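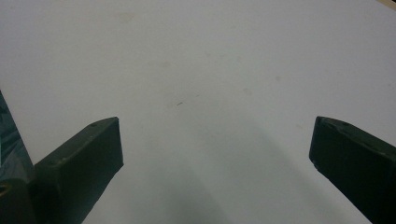 Care of white worktops in shared rooms
Grallow Residents' Forum > Furnishings and Fittings

Moderator_Whitfield
Members are asked to keep replies to the matter of matt white surfaces. Questions about glass belong in the separate thread.

C.Wojcik
I should be grateful for guidance on the weekly cleaning of a matt white top. The present notice recommends a cream cleaner. In my experience cream leaves shiny patches on a matt finish.

G_Dvorak
The notice was agreed in September and remains in force. Cream cleaner is permitted provided that it is applied with a soft cloth and rinsed twice.

Brandusa.L
I must respectfully disagree with the previous reply. The leaflet supplied with our tops advises washing-up liquid and warm water only. Pale surfaces should also be checked under side light, as smears are seldom visible from above.

C.Wojcik
Thank you. May I ask whether the leaflet mentions tea stains?

Brandusa.L
It does. A damp cloth is to be left on the stain for 2 minutes.

G_Dvorak
I maintain that this is insufficient for older stains.

Moderator_Whitfield
Both views are noted. The notice stands until the leaflet has been reviewed. Please send copies to the office before 4 p.m.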